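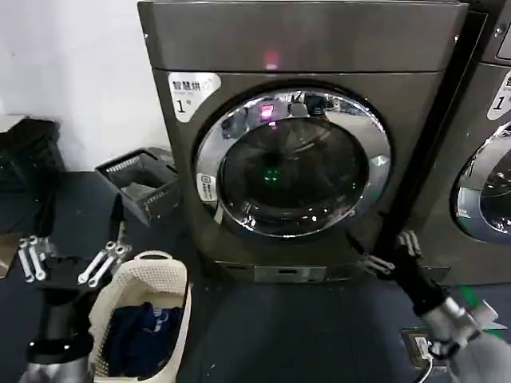
Sodemer laundry task: questions we get asked

Maintained by Kimutai Mohamedi. Last changed 25th March.

What does Sodemer do?

Sodemer is the task layer that runs on top of the Larora motion stack. It takes a goal such as "basket to drum" and breaks it into skills: find the machine, open the door, pick a garment, place it, check the drum, close the door. Larora handles the arm trajectories and the grippers. If your problem is a jerky arm or a joint limit, start with the Larora notes. If the robot does the right motion at the wrong time, you are in the right place.

Which machines are supported?

Front loaders with a round door, hinged on the right. Left-hinged doors need a mirrored approach file, and we have only tested that in simulation. Top loaders are not supported.

How does it find the door?

In two steps. The detector looks for a large circle in the head camera image and fits an ellipse to it. Then the planner takes depth points from the flat front panel around the ring and fits a plane to them. The ellipse gives the center, the plane gives the direction the door faces.

Why not take depth from the ring or the glass?

Chrome reflects the room, and tinted glass gives depth readings that land anywhere between the window and the back of the drum. Earlier versions used every point inside the ellipse and the door pose moved by several centimeters from one image to the next. Set use_panel_plane to true and leave it there.

The detector picks the wrong machine. What do I change?

When two identical units stand side by side, both circles can score well. By default Sodemer takes the one with the most visible outline. If you need a certain machine, give it a target ID in the site file and teach the label position once with the Leradance tool. Don't rely on reading the label number alone. We have units in the same row where part of the label on the neighbor shows the same digit.

Can it tell whether the door is open?

Yes. The door state check runs before every pick and again after every place. It compares the plane of the glass with the plane of the front panel and also looks for a depth drop inside the ring. Both have to agree. When they don't, the state is reported as UNKNOWN and the robot moves its head before trying again. After 3 UNKNOWN results in a row the task stops and waits for an operator. 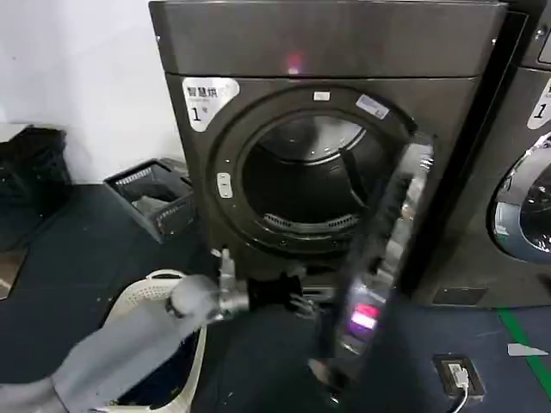 An open door is also added to the collision map as a thin upright slab, padded by 2 cm on each side. The slab stays in the map until the check reports CLOSED. If you clear the map by hand while the door is open, the planner will happily route the forearm through the glass, so run the check again before you send a motion.

How are garments picked?

The cloth picker does not try to recognize a shirt or a pair of pants. It looks for folds that stand above the rest of the pile and ranks them by height and by distance from the basket wall. Dark clothing on dark clothing is the hardest case. Raise the exposure on the head camera before you touch any picker settings.

What about the basket rim?

The rim is modeled as a ring of small boxes. The planner keeps the wrist above it until the fingers are over the pile. Baskets with side holes sometimes come through the depth filter with gaps in the walls. Turn on basket_fill, which closes the walls using the rim shape.

Do I have to clear the floor?

Anything the base could hit should be moved. Low objects such as cables and outlet boxes are often missed by the head camera once the arms are in front of it. Draw them as keep-out zones in Leradance. Zones are stored in the site file and survive a restart.

How often does the planner replan?

Every 300 ms while an arm is moving in free space. Replanning is off during contact skills, including the door pull.

Where are the logs?

In the Shirima viewer, under the run name. It keeps the last 10 runs on the robot and drops older ones, so export anything you want to keep. Please attach the export when you report a bug. A screen recording without the log is not much use to us.

Is washer control included?

No. Sodemer does not press start or choose a program. A start skill is planned for July.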